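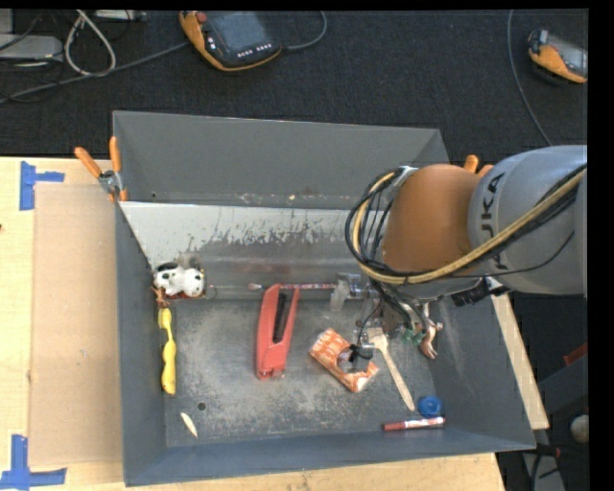 Tveit

Ticket 2555 — gray bin, flaking inside
Status: open
Site: Tundthorpe, back store
Opened 18th February

Problem: The coating inside the large metal bin is coming off. The worst of it is on the slanted panel below the far wall, where the pale shiny band is scratched and has ragged dark patches. The bin floor is heavily scuffed and leaves a dusty gray mark on anything light. The toy dog with the black patches is lying right in it, against the left wall.

Tried so far:
Wiped the floor of the bin with a damp cloth, 3 passes. Dust came back after about 28 items.
Vacuumed along the bottom of the walls. Small improvement.
Taped a sheet of brown paper over the floor. It slid and bunched up under the red stapler, so I took it out again.

Still to do:
Check the small round hole near the lower left corner. I assume it is a drain hole but Moteo could not confirm. Small pieces like the cream sliver could end up in it, so I would like a plug or a bit of mesh.
Ask Prorkorari for a price on recoating the panel — they did the shelves in May.

Reply from Moteo: Do not sand the band. Send the inside width and we will quote a rubber liner, 19 days delivery.

Width sent. Toys and packets go in the other bin until the liner is fitted.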